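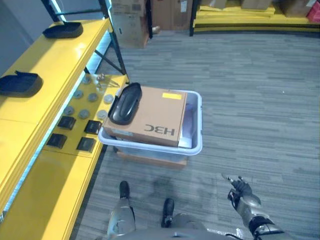 Metal discs on the lower shelf, black plastic covers on the upper one.

Brestusine first 7-inch: how do I tell the two pressings apart?
Posted in Collecting and Discographies, 3 replies

lockedgroove
I have two copies of the first Brestusine single on Prelton and they don't match. Both sleeves are the same: folded paper, blue print, catalog number 332 on the back. Both labels are the same apart from the shade of the paper, and I don't trust that as evidence.

Copy A has a hand-scratched matrix, 332-A / 332-B, with nothing else in the runout. Copy B has the same numbers but machine stamped, plus a small M in a circle on both sides. Copy B is also thinner and plays noticeably quieter on the A side. The intro of the A side on copy B fades in. On copy A it starts dead with the drummer's count.

The insert in copy A is numbered by hand, 551. Everything I have read says the first pressing was limited to 500, so either the number is wrong or the story is. Copy B has no insert, but I bought it used and it could have been lost.

I would like to know which one is the original, and whether the fade was on the tape or was added later. I'm cataloging for my own use and have no plans to sell either one.

Edited to add: both copies have the small center hole. Speed is 45 on both.

flatwound
Scratched one is the original. Stamped one is later. Keep both.

deadwax_notes
Copy A is the first pressing. Copy B is the repress from the following year.

The lacquers for the first pressing were cut by a local engineer who wrote his matrix numbers by hand and did not sign them. When the band wanted more copies, Prelton had moved its manufacturing to Meng, and Meng would not work from another plant's metal parts. They asked for the tape and cut it again. The circled M is theirs. It appears on everything they pressed for Prelton up to the point where the label switched to 12-inch only.

That accounts for the level. The A side runs a little over four minutes at 45, which is long for a 7-inch, and a cautious cutter will bring the level down to keep the groove spacing safe. The first engineer didn't. If your copy A distorts on the last chorus, that is the cut and cleaning will not help. Check by playing the same passage with a narrower stylus profile – a line contact tip will track it better than a conical one, but some breakup will remain.

On the fade: I believe it was done at the second cut. The compilation on Pudetti was taken from the same tape and has the count intact, so the tape itself was not faded. Whether the band asked for it, I don't know.

On the number: 500 was the order, and pressing plants routinely deliver a few percent over. The overrun would not get you to 551, though, unless it was a generous one. The usual explanation is that the band numbered the inserts in advance and printed more than they needed. I have seen a scan of an insert numbered 1049 and it came out of a hand-scratched copy, so the numbers should not be read as a running count of records. For a catalog entry I would write "numbered insert" and record the number separately.

Weight is worth recording too. My scratched copy is 44 grams and my stamped copy is 38. A kitchen scale is good enough for this.

One correction to your list: the labels do differ. On the Meng pressing the publishing credit on the B side sits under the song title. On the first pressing it is next to the speed.

treble_pickup
Agree with most of the above but I'm not sure about the inserts. I got mine at a show, stamped matrix, circled M, and it had a numbered insert inside. Mine is in the low two hundreds. Either the leftover inserts went in with the repress or somebody at the merch table was filling sleeves from whatever box was open.

Also, the blue on my sleeve is darker than the scans I've seen of the first one, but scans are scans.

lockedgroove
Thanks. Checked the B side labels and the credit is where you said on both. Copy A weighs 43 grams, copy B 38. The last chorus on A does break up, on two different cartridges. I have entered them as separate pressings and left the insert as unresolved.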